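The Lid Problem
By Adom Agyeman

Every kitchen has a container cupboard, and every container cupboard is lying to you. Mine claimed for years to hold a full set of matching food storage. What it held was a great many lids, a smaller number of things they might once have fitted, and one gravy boat in hiding.

I had moved apartments twice with this collection. I had paid a man to carry it up 40 stairs. So when my editor suggested I spend an afternoon learning how sensible people put away their plastics, I felt she had been talking to my sister.

Sanne Kramer runs a small home-organizing business called Husik out of a converted shop with a long white table at one end. She used to manage a restaurant supply room, and she talks about shelving the way other people talk about their knees. Her opening rule is that you begin with a clear surface. I told her I would have to buy one.

She was serious, though. Before anything comes out of a cupboard, there has to be bare tabletop to put it on, and a good deal more of it than you think. At my place the counter is shared by the toaster, the mail and a squash I have been meaning to deal with since August.

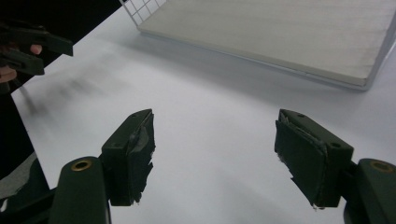
White tabletop, waiting. Kramer likes plenty of it before the sorting starts.

Next comes the marrying. Each container gets its lid put on, right there, and you find out who has been single all along. Kramer gives orphans until the end of the session. "People want to keep the lid in case the bottom comes home," she told me. "The bottom went to a potluck. It has a new life."

I asked whether she stores them with lids on or off, which I gathered later is like asking a room full of Texans about beans. Most organizers nest the bottoms and file the lids upright beside them, and it does save space. Kramer did it that way for 5 years. Now she keeps the lids on and owns fewer containers. Her reasoning is that a person standing over hot soup at nine at night does not want to consult a filing system.

She is particular about what survives. She likes a container you can half see into, so the leftover rice gets a chance to plead its case before it turns. She likes rectangles, too. Round ones, in her view, are for people with round refrigerators.
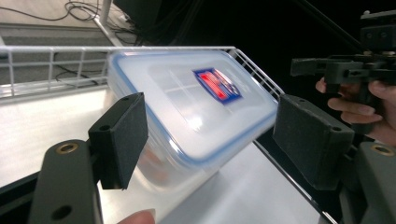
A rectangular keeper with a frosted lid and a thin blue rim, lid on, the way Kramer prefers. The wire rack is behind it.

Then there are the racks. Kramer is fond of white wire, on the grounds that you can see through it and crumbs have somewhere to go. I have owned wire racks. In my experience what goes through them is the small stuff you wanted to keep, but I was a guest and said nothing.

We did have one real argument, over labels. I peel off the store's sticker the minute I get home and spend the next year with a gray patch of glue that collects lint. Kramer leaves it alone until it gives up by itself. She writes the date on a strip of masking tape and sticks that on the end of the box, where it shows from the shelf. I tried it that night on some lentils. The tape is still there. So, I am sorry to say, are the lentils.

My own cupboard took two evenings. The squash had to be moved to a chair. I kept the rectangles, gave a bag of bottoms to my downstairs neighbor, who paints, and found the lid to a casserole dish I broke in graduate school. I held on to that one for a day or so, out of respect.

Kramer charges $240 for a kitchen visit and will not do garages.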